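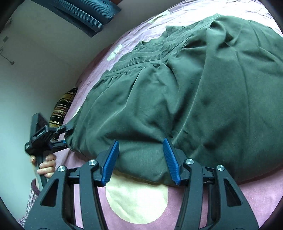
Folding clothes with a robot was done years ago, one reader wrote after our short item on the Kultix garment study in December, and all anyone has added since is a bigger pile of recordings. The reader wanted to know why we had given it space at all.

It was a fair complaint, and I took it with me to Bornby, where Kultix has its office over a row of shops. The researcher who ran the collection agreed to an hour and a half on the condition that she be quoted without her name, which is how the group prefers to handle interviews. I read her the comment before I had my coat off.

"I'd have written the same thing," she said. "If you go by videos, folding is finished. Then you look at what was folded. It's a towel or a T-shirt, it starts out nearly flat, and the table is a plain color. We wanted clothes on beds, in homes, left the way people leave them."

The method is easy to state. A person picks up two hand-held grippers, one for each hand, and does a chore with them. The tools carry cameras, so what gets recorded is close to what a robot with the same fingers would see while doing the same chore. No robot is in the home. The recordings are used later to train a controller, and the controller is then put on a pair of arms in the group's test room in Levelberg. Kultix calls the whole collection Iglesias.

The selling point is that this is cheaper and faster than steering a robot by remote control. I have heard that from several groups now, and I asked her what it leaves out.

"It leaves out the robot," she said. "A person has a shoulder and a waist and can lean over a bed. Our arms are bolted to a stand. So a fair share of what people do with the tools is stuff the arms can't follow. They reach too far, or they twist the wrist in a way the robot would have to stop and unwind."

That is where the first of the study's figures starts to look less solid. The headline says 1,000 demonstrations. The paper says, a few pages in, that the controller was trained on 764. I asked where the rest had gone.

Some were dropped for the reason she had just given, she said. Others were lost when the tracking slipped, which tends to happen if a tool gets very close to the bedding and the camera has only cloth to look at. A third group was thrown out by hand. I asked who had decided, and on what grounds.

"Me and one other person. We watched them and asked whether the garment ended up in a better state than it started."

And was there a written rule for "a better state"?

"There is now," she said. "There wasn't then. That's a weakness and I'd expect a reviewer to go after it."

I'm going after it here. If two people who want a method to work get to choose which recordings it learns from, some of their own skill ends up in the result. That might be harmless. Most training sets are cleaned by someone. But the paper sets its controller against an older one that was trained on an unsorted set, and reports that the new one wins. It would be odd if it didn't. She didn't argue much with this. The group has since trained the older controller on the sorted recordings too, she told me, and the gap "got smaller." She would not say how much smaller until it has been written up, so I can't tell you either.

We spent a while on the homes. There were six of them, all in or near Bornby, and four kinds of garment: shirts, pants, skirts or dresses, and knitwear. The paper describes this as varied. I said six homes within a bus ride of one office did not sound varied to me.

"The bedding is different, the light is different, the rooms are different," she said. "A window next to the bed changes everything about what the camera gets. For a vision model that's real variety. For a claim about homes in general, no, you're right, it's six."

She was more interested in talking about skirts, and this was the part of the conversation where I learned the most. A shirt gives a person plenty to go by. There's a collar, there are two sleeves, and once one shoulder has been found the other can be guessed. A long skirt in a soft, dark fabric has a waistband and a hem and a lot of cloth between them that looks the same wherever you grab it. People working with the grippers often begin by pinching an edge with one tool and holding it while the other goes looking for something useful.

"Which hand holds and which hand looks is the entire problem," she said. "People switch without noticing. They'll hold with the left, give up, hold with the right. The controller picks up the switching. It does not pick up the reason. So on a bad run it just trades hands over and over, and the skirt goes nowhere."
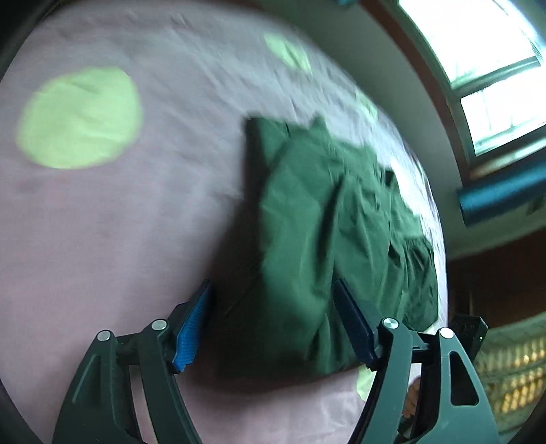
I had seen a clip of that on the group's own project page, to their credit, and it goes on for a long time. What the page doesn't show is how often it happens. I asked for the share of test runs on skirts that ended that way, and she said it was "the most common failure" for that type of garment. The paper folds all four types into one success score, so a reader can't work it out. Shirts do well and pull the score up. When I said a single score hid the one finding worth knowing about, she laughed and said her co-authors had been told this already, by her.

There is also the matter of what counts as success. In the Iglesias tests the garment has to be spread out with the waistband or collar at one end. It does not have to be folded. Folding is a separate stage, run from a flat start that a person sets up by hand. So a skirt that begins in a heap and ends folded in a neat square, with no human touching it in between, is something the system has not been shown to do. The title of the paper could leave you thinking it had.

"The title is too strong," she said. "I'd sign a weaker one."

I asked what the weaker one would say. She thought it over and came up with something close to this: that recordings made with hand-held grippers in real bedrooms are good enough to teach a robot to find and take hold of the right edge of a garment, more often than recordings made at a lab table. I would believe that sentence. I think the evidence for it is decent, too. The group ran the table-trained and bedroom-trained controllers in the same room in Levelberg, on the same clothes, with the person resetting the garment kept in the dark about which one was coming next. That's more care than I usually see. It's a pity it takes up a single paragraph near the back.

The room itself bothers me more. It has a bed in it, but it is one bed, made up by the people who run the tests, and the arms stand where the arms can reach. None of the six homes has had a robot in it. I asked if that was planned.

"One of them, maybe," she said. "The stand doesn't fit through most bedroom doors."

And the cloth against the cloth? A garment lying on a patterned sheet gives the camera edges and shapes that have no bearing on the job. She said printed bedding had worried the team at the start, and that the polka dots were less trouble than they feared. Shadows were worse. Dark cloth throws a dark shadow, and the controller will sometimes close its fingers on that. It then lifts away with nothing and carries on as though it had a corner. The fingers have ribbed pads for grip, but there is no touch sensor in this version, so it has no way to know.

"A person using the tool knows right away, through the handle," she said. "We record none of that. If you asked me what I'd change first, it's that, before I'd collect one more demonstration."

I went back to the reader's comment before I left, the part about the bigger pile of recordings. She said the pile would be released, including the ones that were thrown out, with a note on each about why. She gave no date. I asked for the skirt results to be split out at the same time, and she wrote it down on the back of my printout, then remembered it was mine and copied it onto her own.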